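Home | News | Local Business | Schools | Opinion | Archive

Dishwasher robot gets another tune-up, and another promise

10/01/2021

Brerka has been saying since August that its kitchen robot is nearly ready to unload a dishwasher without help. At the company's demonstration space in Villca this week, most of the effort went into getting the machine ready to try.

The robot is a black arm with a gripper on the end and a small camera mounted close behind it. The job it has been given is one most people do half asleep. Brerka calls the whole arrangement a "cell," a factory word for what looks to a visitor like a corner of a room with an appliance in it.

Setting up the cell takes a list of 31 checks, according to a sheet the company handed out. The list starts with the cables and goes on to the joints, the fingers, the camera view and the position of the dishwasher. If the dishwasher gets bumped, the position checks have to be done over. Brerka says the list used to be longer. It did not say how much longer.
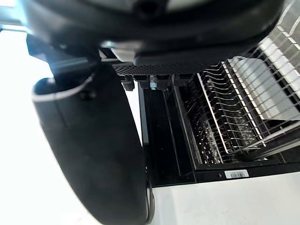
The gripper at the open dishwasher in Brerka's demonstration space.

The rack is the hard part, as anyone who has lost a fork down the side of one will guess. The wires are thin and shiny and set close together, and the company admits that glare gives the camera trouble. Its answer for now is to adjust the lights and run the camera check again. That may be fine in Villca. Kitchens with a window over the sink will be another matter, and Brerka had no figures to share on those.

Cables are the other headache. A line that runs along the outside of a moving finger can snag on a wire rack, and the company's sheet tells staff to look over the full length of each one before a session. Two of the steps on the list deal with nothing else. A spokesperson said a cable had been replaced "more than once" this summer and would not be pinned down further.

The company does deserve some credit for writing things down. Earlier household robots shown in this area came with a video and a handshake, and very little on paper. Brerka's sheet at least says what gets cleaned, what gets tightened and when the machine should be shut off and left alone. The finger surfaces are supposed to be wiped after every session and the joints looked at every 24 hours of running time.

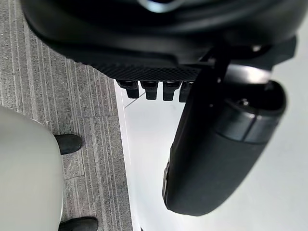
Joint checks are slow because the arm has to be moved through its positions one at a time, with a person standing by and ready to stop it. Brerka would like to hand that work to Nulby, a small service firm that looks after packaging machines. Nulby confirmed it has been asked for a price. It also said packaging lines stay put and see the same box all day, and that it would want to see a few months of repair records before agreeing to anything.

Asusum, which put up part of the money for the project, is more cheerful. In a written statement it called the cell "a major step toward the hands-free home." The statement did not mention the list, the cables or how many people are needed to keep the thing going. Asked separately, Brerka put the number at 4 - more than live in plenty of the homes it hopes to sell to.

No price has been set and no sale date has been given. The company says the next round of work will be on a faster way to line up the camera with the rack after the dishwasher has been moved. It plans to hold another open session when that is done.

Shares: 24 | Comments: 4

rackandruin
31 checks to empty a dishwasher. My teenager needs only the one reminder and he doesn't do it either.

millroad_reader
I fix conveyors for a living. Outside cables always go first. They should route them inside the arm and quit buying spares.

Pat in Villca
Went to the session in August and thought it was pretty neat! They were upfront about what it can't do yet. Give them a chance, first microwaves were no picnic.

sudsy44
@Pat in Villca did you see it put away a single plate? Serious question, the article doesn't say.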